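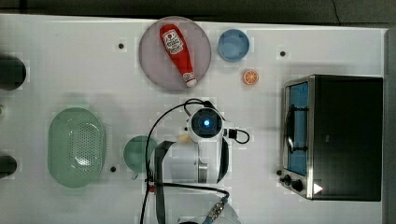
Posted in: Home Builds > Arms and Grippers
November, by jpereyra

Hello all. I am Javiera Pereyra, I write from the shared workshop at Jorkby. My problem is the cable. When the wrist turns far to the left, the black cable makes a big loop and I fear it will catch on something. Controller is the Drudisance, running 7 hours without a fault.

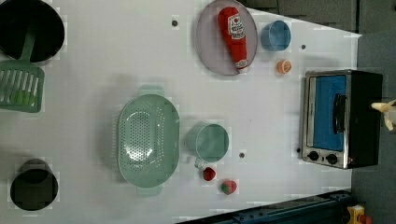

Full layout, arm out of the way. Oven on the right.

tinbucket wrote:
Your loop is too long. Shorten it and put a clip at the elbow. I did this on mine and had no trouble in 2,662 cycles.

rondix_fan wrote:
I don't agree. A short cable pulls on the connector, and then you buy a new connector. Keep the loop, but guide it with a sleeve. Rondix sells one 100 cm long.

jpereyra wrote:
Thank you both. I tried a clip before and it limited the last joint, so I am more with rondix_fan. Please look where the loop goes over the green bowl. 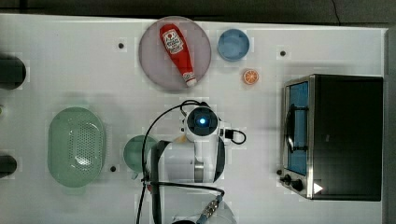
Cable loop on the left side, over the bowl.

tinbucket wrote:
Then move the bowl! But I still say clip. You can place it lower than I did.

jpereyra wrote:
I will test the sleeve first, with the Núñez bracket, and write the result in this thread.

We use cookies to keep you logged in. Accept | Settings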